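Category: Tables & Worktops > Craft and hobby > Wipe-clean

Ornov 400 Worktop, white

Most people who buy a worktop from us have already ruined a dining table. We don't judge, and we do sell felt pads for the new one. The Ornov 400 is a plain white top for craft rooms, seed-sowing, model kits, candle making and the sort of homework that involves glue. It comes without legs. You choose those separately, from a list that is longer than it needs to be.

The surface is matt enough that a desk lamp doesn't glare back at you. Tea wipes off. So do poster paint, beeswax (once it has set, with the edge of an old bank card) and most felt-tips. Permanent marker is called that for a reason, though surgical spirit and bad language will shift most of it if you catch it on the day.

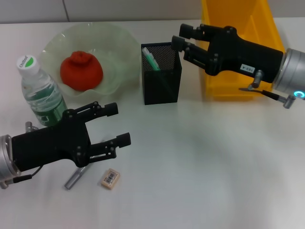

White top against a pale grey wall, with a water bottle on it.

White was Parvaneh Bahrami's idea. She sorts beads for a living and wanted to see the ones she had dropped. We also did the top in a dark green for one season and sold 4, two of them to the same man, who then sent one back. If you own the other three, we would like to know how you find your pins.

Size and weight

The top is the same depth all the way along, which sounds obvious until you have measured some of the others. It sits on any Dikent frame without drilling. On a Mahmoudi trestle it needs the short brackets (part 633), sold in pairs. One person can lift it. Getting it round the bend in a Victorian staircase takes two, and they should be on good terms beforehand.

The corners are rounded at hip height, after Valdemar Stougaard in our packing room spent a month walking into the prototype.

What it doesn't like

Hot pans. Soldering irons. Being used as a step to reach the loft. A craft knife will mark it, so use a mat, and please don't write to us saying you used a very thin magazine.

Acetone dulls the finish. Nail varnish remover is often acetone, as Solange Gagnon reminded us in a letter that ran to several pages and came with a sample.

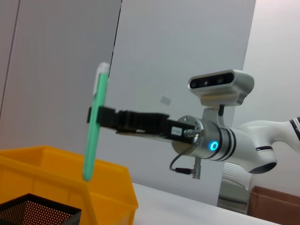 Delivery and returns

Tops go out flat in a cardboard sleeve. Keep the sleeve for the 30 days in which you might change your mind, because a returned top wrapped in a duvet cover arrives looking as you'd expect. Orders placed after Dec 23, 2023 leave us in the new year. The driver will bring it to your front door and no further, however nicely you ask.

Legs, brackets and felt pads are posted separately and generally turn up first.

Customer reviews (2)

Kianoush Abbasi: Bought in November for repotting. Compost brushes straight off. The cat has taken the left-hand half.

Olesia Harasym: Good flat top, does what it says. Instructions were for a different table but quite well written.

Shared 30 times

You may also like
Dikent fixed frame, grey
Mahmoudi trestle, pair
Short brackets, part 633
Heker clip-on lamp
Felt pads for dining tables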